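Search this site
Search for: Go

In praise of the reaching stick

19 May 2022

I bought my first reacher for my mother-in-law and ended up keeping it for myself. She had asked for one after her hip operation, the sort with a trigger at one end and a pair of jaws at the other, and I ordered a Plomau because it folded in half and would fit in her hospital bag. It arrived early. By the time I drove over to hand it to her I had used it to fetch a sock from behind the washing machine, turn off a lamp without leaving the sofa and lift the lid of a pan to see if the potatoes were done. I handed hers over and ordered another on my phone in her driveway!

I want to make the case for these things, and I want to make it to people who think they are too young, too fit or too proud. A reacher sits in the catalogue between the raised toilet seats and the sock pullers, and so most of us decide it belongs to a later chapter. What a waste. We don't feel that way about a stepladder or a pair of oven gloves. I am fifty-three, my back is decent on most mornings, and I use mine every day of the week.

Start with the floor. The floor is where everything ends up: pegs, pills, post, the dog's ball, the tiny screw from your glasses. Bending down once is no trouble at all. Bending down for the umpteenth time while carrying a laundry basket is how my neighbour Ebbe Lindholm hurt himself, and he was a PE teacher with legs like gateposts. He now keeps two reachers, one in the hall and one hooked over the garden gate, and he is the most evangelical man I know on the subject. He picks up windfall apples with his in October and never once kneels on wet grass.

Then there are the high places. My kitchen was fitted by somebody very tall. For years I climbed on a chair to get at the top shelf, a plain daft habit, and I knew it was daft each time I did it. Now I stand with both feet on the lino and bring down the cereal, the paper napkins and the bag of rice (a small bag, I'm not reckless). Tins are another matter. Please don't bring tins down over your own head with any reacher at any price. 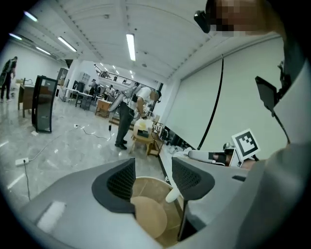

The part to spend your money on is the jaws. Almost every maker talks about length and weight, and the handle gets a nice photograph, and the business end is left to look after itself. Yet the jaws decide whether you'll love the thing or leave it in a cupboard. Hard plastic tips are fine for a newspaper and hopeless for a pill. Little suction cups are clever on glass and useless on cloth, and they perish. What I like is a broad, soft face on each side, with a bit of texture to it, so that it meets what you're picking up over a decent area. The two fingers on the gripper here have that sort of face, a dark mesh-textured pad with a black rim running round it, and I would love to see more household reachers finished that way. My old Remex has narrow hooked tips, and I still have to chase coins across the carpet with it like a heron.

Length comes next, and people nearly always buy too long. A long reacher feels like better value, I do understand, but the further away the jaws are the more they wobble and the heavier everything becomes. Mine is 25 inches and does nine jobs out of ten. If you mostly sit, in a wheelchair or a favourite armchair, you may want a little more for the floor on the far side of your feet. If you mostly stand, borrow one and try it before you pay for the giant.

The trigger deserves a kind word too. Evanthia Sotiropoulos runs the mobility shop where I go to fiddle with things, and she lets people squeeze every model on the wall before they choose. She has arthritis in her thumbs and she judges a reacher by whether all four fingers fit inside the handle. She's right. A one-finger trigger is a water pistol. With a full-hand grip the effort is shared out, and you can hold something for the whole length of a room without your knuckles complaining. She steered me towards a Heltetti for my mother-in-law's second one, with a locking catch that holds the jaws shut for you, and it has been a joy. She can now carry a letter from the mat to the table and lean on her stick with the other hand.

I do hear the argument against, usually from physiotherapists' waiting rooms and from my own brother. If you stop bending, it goes, you'll lose the knack of it. I take that seriously. Bend when you feel like bending! Do your exercises, dig the border, get down on the rug with the grandchildren. But there's no virtue in stooping for a teaspoon at the end of a long day when your back has already told you what it thinks. I garden more than I used to, and part of the reason is that I finish with something left in me.

The other complaint is the price, and there I'm happy to bring good news. A perfectly sound one costs less than a takeaway for the family. The Wanigasekara at the top of Evanthia's wall costs a good deal more and is beautifully made, light as a fishing rod, with jaws that turn so you can come at a thing sideways. I covet it. I haven't bought it yet, though my birthday is no secret in this house.

So buy one early, while it's still a toy. Learn its ways when you don't depend on it, find out that it will pick up a grape, lose it down the side of the bed and have to go and get the other one. My mother-in-law's hip mended long ago and the Plomau has never gone back in its bag. It hangs from a cup hook by her kettle, and last time I visited she passed me a biscuit with it.

Related articles
Walking sticks: getting the height right
Long-handled shoehorns compared
8 small changes for an easier bathroom
Bed rails and how to fit them
Do you need a perching stool?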